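2018-02-10, Histville workshop

Thermal paste test, second batch from Ornbridge. Letay Tefera weighed the cups before I came. The oven was set to 100 degrees and held for 20 hours, and the paste lost about 2 percent of its weight. It became a little stiff but it still spreads.
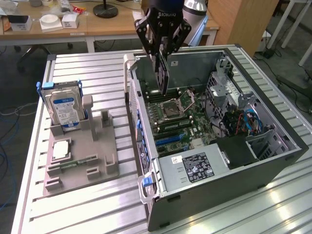
Tower open on its side, socket empty.

The old Vusgate paste was much worse in May - it cracked at the rim of the cup. I did not find my note about the oven shelf we used then, so the comparison is weak. Wondimu Mekonnen thinks it was the upper shelf. I will ask Beyene for the data sheet again.
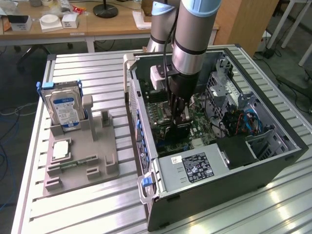 Drive cage, cables and power supply in the case.

Cleaning: alcohol removes the new paste well from glass, less well from copper. Next, repeat with the lid on the cup. Please do not move the two cups on the left of the scale.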